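Furniture and Interior Materials, Unit 4 handout
Wood in the home: movement, joints and finish

Read this before the November session. Bring your own notes on the Oltside samples, as we will refer to them. The reading from last unit (softwood grading) will not be repeated.

1. Why wood moves

Wood takes up moisture from the air and gives it back. When it takes up moisture it swells, and when it dries it shrinks. Finish slows this down but does not stop it. A board that sat in a damp garage and then moved to a heated hallway will change size over the following weeks.

Movement differs by direction. Along the grain it is so small that we ignore it. Across the grain it is large enough to crack a panel or jam a drawer. Flat-sawn boards move more across their width than quarter-sawn boards of the same species.

Worked case. A solid back panel is 300 mm wide when it is fitted in summer. By the end of the heating season it measures 295 mm. The loss is 5 mm, nearly 2 percent of the width. If the panel was glued hard along both sides, the 5 mm has to come from somewhere, and usually it comes from a split along the weakest line of grain.

2. Light-colored woods

Oak, ash, beech, birch and maple are the usual choices when a client asks for a pale interior. Pine starts pale but turns orange with light. Color alone is a poor guide to species. Look at the end grain if you can get to it, and at the pores on the face if you cannot.
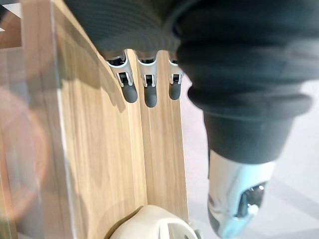 Fig. 4.1. Board in a light oak color.

Note the difference between "oak" and "oak-colored" on a price list. The second describes a tone. It can be applied to a printed surface, a stained cheaper wood or a veneer. In the Clitov catalog exercise several of you priced a job in solid oak when the listing only gave the color. Always ask for the core material and the face material as separate items.

3. Joints that allow for movement

Frame and panel. The panel floats in a groove and is not glued, except sometimes at one point in the center so that it stays even on both sides.

Slotted screw holes. Used for tabletops and wide shelves. The slot runs across the grain. The screw should be snug, and the washer has to be able to slide.

Housing (dado). Good for shelves in uprights when the grain runs the same way in both parts. If the upright is solid and the shelf is sheet material, glue only the front 40 mm and leave the rest dry.

Cleats. A cleat glued across the full width of a solid board will fight the board every season. Screw it instead, with the outer holes slotted.

4. Entryway furniture

Pieces by the front door have a hard life. Shoes come in wet, grit gets under the soles, and the heating is often right beside them. For the Hà assignment you will draw a shoe rack for a hallway of your choice. Check the following:

Shelf depth against the longest shoe in the household, measured and not guessed.
Clear height between shelves, including ankle boots.
Air gap at the back if there is a solid panel, so that damp can get out.
Finish on the underside and end grain as well as the top face. 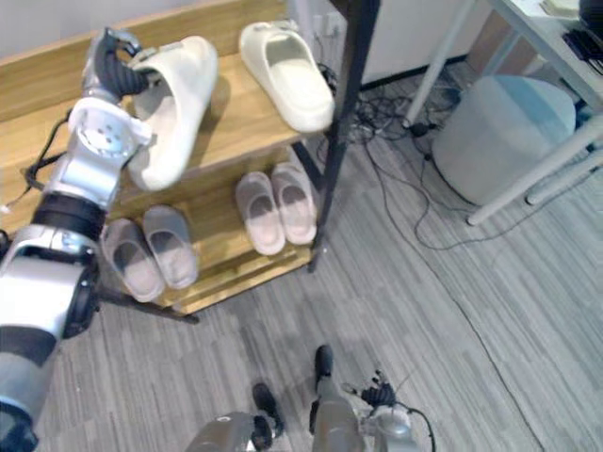

Shiyu Hou asked whether the back panel could be left out altogether, given that an open back dries faster. It can, but then something else has to stop the rack from leaning sideways. A diagonal brace, a stretcher at the top and bottom, or stiff corner joints will do it. Show which one you chose on the drawing.

5. Finish

Oil is easy to repair and gives little protection against standing water. Hardwax oil is somewhat better. Film finishes such as varnish or lacquer keep water out for longer, but once the film is scratched through, water gets under it and leaves a dark edge that has to be sanded back. On oak, wet iron leaves blue-black stains, so use stainless or brass screws.

Pale woods yellow under oil-based varnish. Water-based products stay closer to the raw color. Test on an offcut from the same board and leave it in daylight for two weeks before you decide.

6. To hand in

One drawing at 1:5 with front, side and section.
A cutting list with grain direction marked for every part.
A short note on where your design allows for movement. Use the Brulto table for the species you picked and show the working.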